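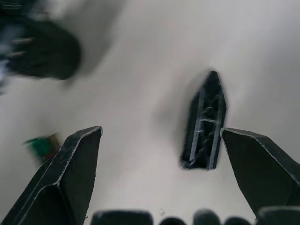

Sisik whetstone set, long-term review
Shoshana Obi

The Sisik set consists of two bench stones, a 1000 grit and a 3000 grit, with a rubber-footed base and a small flattening plate. I have used it since December on kitchen knives, two plane irons and a set of bench chisels. Blackwood supplied it at the usual retail price. The earlier review of the Koserico stones used the same knives, so the two can be compared directly.

Stones

Both are ceramic-bonded and sold as splash-and-go. The fine stone behaves that way. The coarse one does not quite: it drinks the first two or three applications of water and only then holds a film on the surface. Five minutes in a tub cures this. The leaflet warns against leaving either stone in water permanently and I have followed that.

As delivered, the coarse stone was flat to within what I can detect with a straightedge and a torch. The fine stone had a slight hollow along one long side, gone after 14 passes on the plate. The edges are sharp from the factory and should be chamfered before use or they will chip. Mine chipped at one corner while I was doing it.

Cutting speed

The coarse stone is quick on plain carbon steel and noticeably slower on stainless. A carbon petty knife that had gone dull enough to slide off tomato skin raised a full-length burr in 9 minutes, both sides, at moderate pressure. A stainless chef's knife in similar condition took nearly twice that. The Koserico coarse stone is faster on both but dishes badly, and the time saved goes back into flattening.

The 3,000 stone gives a satin finish with good bite. For kitchen work I stop there. For plane irons it is a stage short, and a strop loaded with compound is needed to get a clean surface on end grain. Feedback is on the hard side – a slip in angle is felt at once on the coarse stone, much less so on the fine.

Wear

Dishing is slow. With two knives a week and the chisels once a month, I flatten the coarse stone every third session and the fine stone when I remember. Slurry is thin and grey and rinses off without staining a worktop, though it does get into the grain of an oak board.

Base

The weakest part of the set. The clamp is a single threaded bar with a plastic wheel, and the wheel works loose under sideways strokes. A rubber washer from the plumbing drawer fixed mine. The feet grip well on steel and stone, poorly on anything oiled. Height is adequate for knuckle clearance on a full-size stone, less so once the stone wears.

Flattening plate

Usable. It is a steel plate with a bonded diamond surface, rather small for the job, so the stone has to be worked in overlapping passes with a pencil grid to check progress. The grit has dulled slightly since new and I would expect to replace it before either stone. The Trarnlow plate is larger and costs more than half the price of this whole set.

Instructions

One folded sheet. The angle diagram is correct for Western knives and silent on single-bevel blades. Drying advice is sound: on edge, out of direct sun, away from radiators.

Verdict

Good stones, fair plate, poor clamp. Sold as bare stones they would get a higher mark. Four out of five for the stones, two for the base.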